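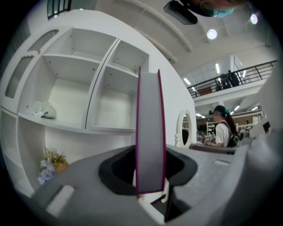
Oct 2, 2019

Ok so. Quick one before I have to run out again, I've got 20 minutes and half a coffee. I said back in July I'd write up how the no-new-books thing was going and then I didn't. So now I am.

Short version: badly. Longer version below.

The rule was simple. No buying books until I'd read the ones I own. I did a count (a mistake, don't do a count) and came to 854, and that was without the boxes at my sister's place. Of those I had read maybe half. Maybe. There's a whole stretch of history by the window where I'm fairly sure I read the first chapter of everything and the last chapter of nothing. Lots of bookmarks at page 30. Receipts, mostly, one boarding pass, one parking ticket I really hope I paid.

So. July went fine. I was smug about it. Read four, gave away six, told everyone at work. Then Bostell had their sidewalk sale.

If you're not local, Bostell is the used place over past the post office, the one with the terrible parking. Once a year they drag tables out front and everything's a dollar, and by late afternoon it's fill a bag for five. I went "just to look". Came home with two bags. One of them split on the stairs.

What I got, the ones I remember:

A field guide to ferns. I don't have ferns.

Three mysteries from the same series, numbers 2, 5 and 9. Of course not number 1.

A cookbook that is only soups, all of them from the seventies as far as I can tell, one has canned shrimp in it. Will not be making that. Will be reading it in bed though.

A fat paperback about building canals. Already 300 pages in and it's the best thing I've read all year, so, you know. What am I supposed to learn from that.

Anyway the rule was dead after that but I made a new rule, and the new rule is 52 minutes a night. Why 52? Because that's how long the dryer runs. I put a load in, sit down on the floor in the hall with my back to the wall, and read till it buzzes. No phone. Phone stays in the kitchen. This has worked better than any app or chart or reading challenge I've ever tried, and I've tried all of them. Also my laundry has never been so caught up. I washed the curtains!

Downside – my back. Got a cushion. Fine now.

The other thing I wanted to write about is sorting, since a couple people asked. I used to do it by color, years ago, don't judge me. Looked nice for a week and then I could not find one single thing. Then alphabetical, which is fine until you buy an M and have to shift everything down from M to Z. Now I do it by when I think I'll read it. Top shelf is soon. Middle is someday. Bottom is the ones I keep because I like knowing they're there. It's a bit embarassing how full the bottom is.

And I finally let some go. 200 of them, over two weekends. Most went to the Clelta swap, the one in the old bank building, where you bring a box and take a box. I took half a box. That's restraint, for me. A few of the nicer hardcovers I tried to sell at Myklebust and they took three and looked at the rest like I'd brought in a wet dog. Fair enough, some of them had been in a basement.

Things that were hard to give up: anything with my handwriting in it. College me underlined everything. Whole pages. What was even the point. But then there's a note in a margin that says "NO" in capitals next to some paragraph about taxes and I laughed so hard I kept the book.

Things that were easy: diet books. Every last one. Gone. Also the Zokon planner system, if anyone remembers that, with the binder and the little tabs, I used four pages of it and carried it through three apartments.

Where I'm at now then. More books than in July if you count the bags, fewer if you don't, and I'm not counting. Reading most nights. Fern guide is surprisingly good?? There's one that only grows on old walls and now I look at every wall I walk past.

Next up is number 2 of the mysteries, and if anybody has number 1 lying around I will trade you the canned shrimp soup for it. Comments are open again by the way, I turned the spam thing back on and it seems to be behaving. If yours gets stuck just email me.

Ok dryer's going – more next week, probaly about the canals.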